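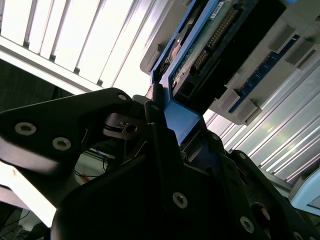
The repair shop on Huson Street opens at 9, but the owner is usually at her bench well before that, sorting the boards that came in the day before. She has run the business for 11 years, the first 4 of them out of a spare bedroom in Ellwood. Most of what she fixes is small office equipment: label printers, card readers, desk phones and the control boxes from heating systems.

"People think it's all soldering," she says. "Most of my day is taking covers off and putting covers on."

A good part of the trouble she sees comes from boards that were put back badly. Many of them sit in a plastic caddy, a carrier that holds the board by its edges and goes into the chassis with it. She likes caddies and wishes more makers used them.

"You hold the plastic and leave the board alone. No thumbs on the parts. If it has a tab, use the tab."

The usual mistake, she says, is force. A caddy that goes in a little crooked will stop partway, and the natural thing to do is push harder on whichever corner is sticking out. That can bend a connector pin or crack the board near a mounting hole.

"If it stops, take it all the way out. Look down the slot with a light. Nine times out of ten there's a cable lying in there."

She keeps two trays on the bench, one for screws and one for anything made of plastic. Clips go in the second tray with a note saying which side they came from. She started doing this after a Clokby card reader went back to a customer with its left and right clips swapped. The cover closed, but it popped open again whenever the door beside it slammed.

Asked about tools, she doesn't have much to recommend. She uses a set of hex drivers, a flat plastic pry tool and a wrist strap. The one thing she spent real money on is the lamp, an Ivudach with a long arm, which she bought used.

"I had cheap lamps for years and I kept moving my head around to get out of my own shadow. My neck is better now."

She would like to see makers color the parts a person is supposed to touch. Some already do, and she says those units come back to her less often with broken corners.

"Make it blue, make it orange, I don't care. Just so it isn't the same gray as everything else in the box."

In April she plans to start an evening class for people who want to work on their own equipment. The first session will cover opening a case and closing it again. Soldering comes in the third.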